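3.2 Condition of the lead matrix and the glass

The windows of the former Tretgate chapel were made in two campaigns, and the difference between them is important for the results in this section. The four windows of the nave have narrow lead cames with a round profile, while the two windows of the choir have flat and wider cames. The workshop book of the Malabanan studio, which did the last large repair, mentions only the nave. We therefore do not know when the choir windows were releaded, and in the following we treat the two groups separately.

In total, 2633 pieces of glass were recorded in the six windows. Of these, 2249 were found without any crack. The remaining pieces had at least one crack, and most of them were in the lowest row of panels, where the wind load and the weight of the panel come together. A similar distribution was reported for the Estitz windows, but there the panels are taller and the tie bars are placed at a larger distance from each other. A direct comparison of the two buildings should be made with caution.

The cracks were divided into old and new ones by the dirt on the broken edge. This method is simple and has a known weak point: a new crack in a wet place collects dirt very fast. In the north windows, where condensation water runs down in the morning, it is possible that we counted some new cracks as old. We did not correct the numbers for this effect.

Solder joints were examined from the inner side only, with a hand lens and side light. From the 721 joints that we could reach, a large part showed fine breaks directly next to the solder, in the softer lead. The solder itself was nearly always in good condition. This agrees with the opinion of the studio that the lead became tired from movement and that the joints were well made from the beginning. In the choir, the wide cames had fewer breaks, but the cement between lead and glass was missing over long distances, and some pieces could be moved with a finger.
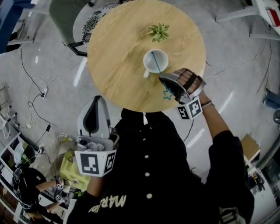

Figure 4. Round wooden table seen from above, with a white cup and a small succulent plant; the right hand holds a gray and black gripper. The teal line runs from the cup to a star-shaped outline.

The painted details need a separate remark. The trace lines on the faces and hands are stable in all nave windows. The thin brown wash, which gives the shadow of the clothes, is lost in many places, and under the microscope the border of the loss is sharp. We understand this as a sign of too low firing temperature. Earlier cleaning may have made the damage larger, but it cannot be the only cause, as the same loss is present behind the tie bars, where a brush can hardly reach.

For the cleaning tests, 18 pieces with different colors were chosen, all without paint. Deionized water with a soft cotton swab was enough for most of them. Two pieces of the green glass kept a white layer, and we left it in place, because stronger methods would attack the surface. The tests were repeated in September with the same result.

From these observations we proposed to the owner that the nave panels should be releaded in the lower rows only, with cames of the original profile. The upper rows can stay as they are if the tie bars are fixed again. For the choir it is sufficient to renew the cement, and this can be done with the panels lying on the bench. Broken pieces of high value should be bonded at the edge, and the repair leads from the earlier campaign should be taken out where they cross a face. The protective glazing follows the Skendano system with ventilation from the inside, and its effect on the condensation is discussed in Section 4.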